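3.2 Cell setup and upkeep

The packing cell is built on one work table with two arms, one entering from each side. Each arm carries a black two-fingered gripper with green fingertip pads. The table has a matte tan surface, chosen after an earlier glossy one gave us trouble with reflections from the ceiling lights. We did not fence the cell. During a reset the arms are held in their parked pose and the operator works from the far side of the table.

A fixed camera looks over the workspace and a small camera sits at each wrist. The fixed camera is used mainly to check the start state of each trial. The wrist cameras are used by the policy and also, as described below, for the daily check of the fingertips.

3.2.1 Reset between trials

The shoe task begins from a packed or partly packed box, depending on the condition. Resets were done by hand by one of three operators (Medrano, Orozco and Nava), who took turns through the day. The operator places the open box in front of the arms, lays the tissue, sets the shoe down on its side, and folds the front sheet of tissue forward. The operator then steps back and calls the trial number, and the second operator starts the recording from the console.

We found early on that the tissue mattered more than the position of the box. A sheet that has been used many times goes limp and clings to the fingertips. We replaced the tissue every 20 trials and the box whenever a corner had split. Boxes with a split corner were kept for training the operators and were not used in any trial reported in this paper.

The box position was not marked on the table. Tape marks were tried in the first week, but they showed up in the camera views, and the policy appeared to use them. Operators instead compared the live view with a stored reference view and moved the box until the two agreed by eye.
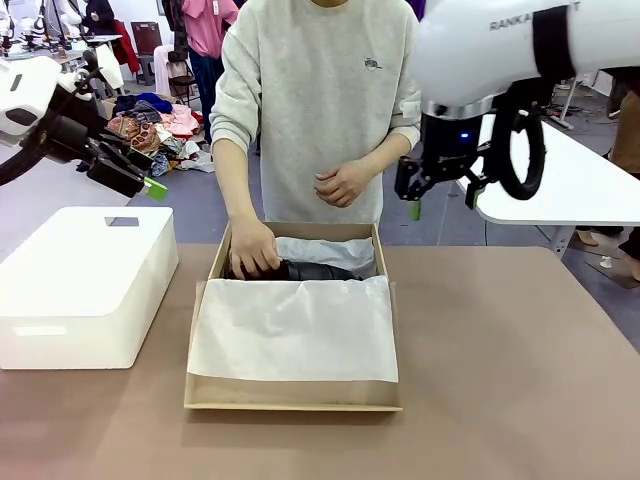
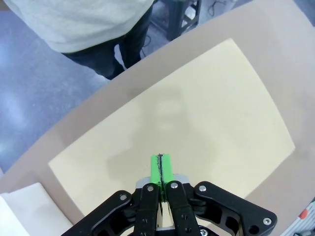

Figure 4. The work table during the sessions. Top: placing a shoe in the tissue-lined box by hand. Bottom: wrist camera view with the fingertip pads closed.

3.2.2 Fingertip check

The pads are the part of the cell that needs the most attention. They are soft, they pick up dirt from cardboard, and their top edges wear first. A worn edge has little effect on gripping the shoe itself but makes it hard to lift a single layer of tissue.

The check was done at 8 in the morning and again after the lunch break. The operator closes both grippers fully and looks at the wrist view. The pads should meet along a straight seam with no light between them, and their tops should be level. If one pad sits higher than the other, the screws holding its mount are loosened, the pads are closed again under low force, and the screws are tightened with the gripper still closed. Tightening them with the gripper open tended to pull the pad out of line again.

Pads were wiped with a damp cloth at every check. We stopped using alcohol after it left the surface slightly tacky. Dark marks that did not wipe off were left alone as long as the edge felt smooth to the fingernail. Pads were changed after 900 closing cycles in any case, and both pads on a gripper were always changed together. Mixing a new pad with an old one gave a small but steady sideways push on thin objects.

3.2.3 Linkages and cables

The finger linkages were checked once a week, on Saturday, when no trials were run. Each screw was tested with a hand driver. On 4 occasions a screw on an outer link had backed out by part of a turn, every time on the right arm. Nel traced this to the cable loop at the wrist, which had been left too short and tugged on the gripper when the joint was near its limit. A longer loop fixed the problem, but it could swing into the camera view during fast moves, so the top speed of the last joint was lowered for all trials that followed.

After any work on a gripper, the opening width was measured at the fully open and fully closed positions and entered in the cell log. If either value had shifted by more than our tolerance, the gripper was calibrated again before the next trial. Queiroz repeated the calibration for both arms at the start of March, when the control software was updated, and the trials in Section 4 all come from after that point.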